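2026-01-16
Window table, Prirow room

Sorted the desk stuff on the wood-grain table before lunch. The old mice from December went back in the Obura drawer. Kept out the pink and lavender one and the black pad with the burst print. Liudmyla Panasiuk wants the pad left where it is, so please don't put it away with the others.

Tried the scroll wheel, 300 clicks each way, no skips. The left button needs a firmer press than the right. Wiped down the lavender shell with the mild cleaner and left it 10 minutes.

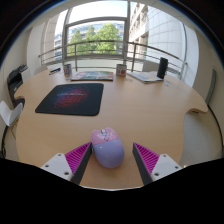
Pink and lavender mouse on the window table, black pad farther back.

The white print on the pink part is the bit to watch. Went over it lightly with a dry cloth only. No alcohol on it until we hear back from Pisard.

To do: check the pad for curling, find the spare mouse feet (pack of 30, last seen in the Tarnura box), label the drawer.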